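Consumer Testing and Its Claims
Week 6 handout: Where does the number come from?

Reading for this week: the Mullodura packet, pages 1 to 14. Skip the appendix unless you enjoy tables.

Last week we looked at claims made with adjectives. This week we look at claims made with numbers, which people trust more and probably shouldn't. A word like "durable" makes most shoppers shrug. Put "959 cycles" on the same box and the shrug goes away, even though few of them could tell you what a cycle is.

Start with that word. In the Mullodura packet, a cycle for a folding chair means opened once and closed once, with no one sitting in it. The chair passes at 959. I have no quarrel with the arithmetic. My quarrel is with the sentence on page 3 that turns this into "years of family use." A chair gets dragged over gravel, left in the rain and sat on by uncles. None of that is in the test.

Then ask who picked the stopping point. Lavetti ran its hinge to 600 and stopped. Gasser ran a similar hinge to 700 and stopped. Neither report says the hinge failed. So the Gasser hinge is not shown to be better than the Lavetti one, only tested longer, and yet the comparison chart on page 9 draws two bars and lets you think otherwise. When a test ends before anything breaks, the result is a floor. Write it that way in your own work: "at least 600."

Surface matters as well. Friction, scratching and stain results all depend on what the sample was resting on or rubbed against, and reports are often silent about it. "A smooth surface" could be glass, painted steel or a sheet of plastic. 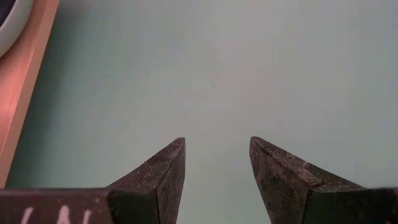
Fig. 6.1. Two dark fingers with an open gap, against a flat, pale green surface.

A result taken on one surface should not be carried over to another without a reason. Clovik does exactly this on page 11, where a scratch score from a flat panel is applied to a curved lid. Maybe it holds. The packet offers no evidence either way, and I would not give it credit for confidence.

Sample size gets the same treatment. Clovik says 500 units were "evaluated." Read the footnote: the 500 were looked over by eye, and the number actually put under load is never given. "Evaluated," "reviewed" and "assessed" are soft words. Circle them whenever you meet them.

A fair objection, raised in both sections last term, is that all testing simplifies and a perfect test would cost more than the chair. True enough. A narrow test can still be useful if the report says how narrow it is – my complaint is with the wide claim sitting on top of it.

For Friday
Pick one numerical claim from a package at home. Write one page covering what was counted, when the counting stopped and what the seller wants you to conclude. If you can't find out what was counted, say so and describe where you looked. Guesses are fine if labeled as guesses.

Bring the package or a clear copy of the wording. Paraphrased claims will be handed back, as they were in February.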